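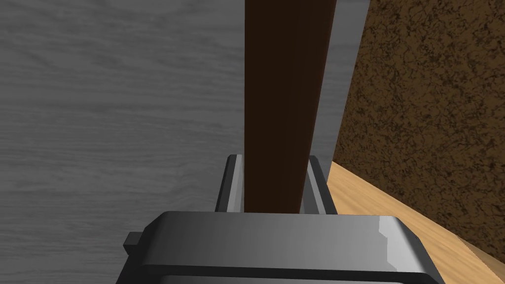 I've spent most of this week arguing with a simulator about texture, and I think I'm finally getting somewhere. The question I've been chewing on is a simple one: if you train a pick-and-place policy entirely on rendered views from the wrist, how much does it matter what the surfaces look like? My old renders were all flat colours, dead easy to tell apart, and the policy got lazy. So now every episode draws its materials at random, and you get combinations no joiner would ever put in one room - grey wood grain on one side, pale honey-coloured wood on the other, a speckled brown panel that could be cork, and a dark brown board in the fingers. The dark board is my favourite case at the moment, as it stands out beautifully from the grey and much less so from the brown flecks.

The set-up, for anyone who missed the last post: 2,000 simulated episodes for the plain version and 2,000 for the mixed-up version, same network, same training time, same everything else. I'm calling the plain one Hernum and the mixed one Tultari (I name my runs off a list, don't read anything into it). Then both get tested on 600 fresh episodes with materials neither has met before.

Hernum did fine on anything smooth and fell to bits on grain. What surprised me was how it failed! I'd expected it to miss the board altogether, but when I went through the logs it was mostly finding the board and then getting the tilt wrong. My guess is that it had learned to treat any long straight line as the edge of the thing it was holding, and a streaky wood surface is full of long straightish lines. That's only a guess so far. I want to try turning the grain to different angles and seeing if the tilt error follows it round, which would settle it fairly quickly.

Tultari was a good deal steadier. The average tilt error came down from 17 degrees to 5, and the really silly placements nearly vanished. It does take longer to get going, mind you. For the first stretch of training it looks worse than Hernum in every way, and I very nearly stopped it early and wrote the whole idea off. Lesson learned there, I hope.

Two grumbles before I stop. My random materials still share the same even lighting, so all I've tested is pattern, with shadows left for another day. And the board is always gripped at one end, standing up out of the jaws, so I can't say much about other grips yet. Both are on the list for September, along with a third run (Pornik, if you're keeping track) that swaps the lighting as well.

If you've tried something similar and had the opposite result, please leave a comment, I'd love to compare settings. The config files need a tidy before I put them up, and the tilt plots will go in with them.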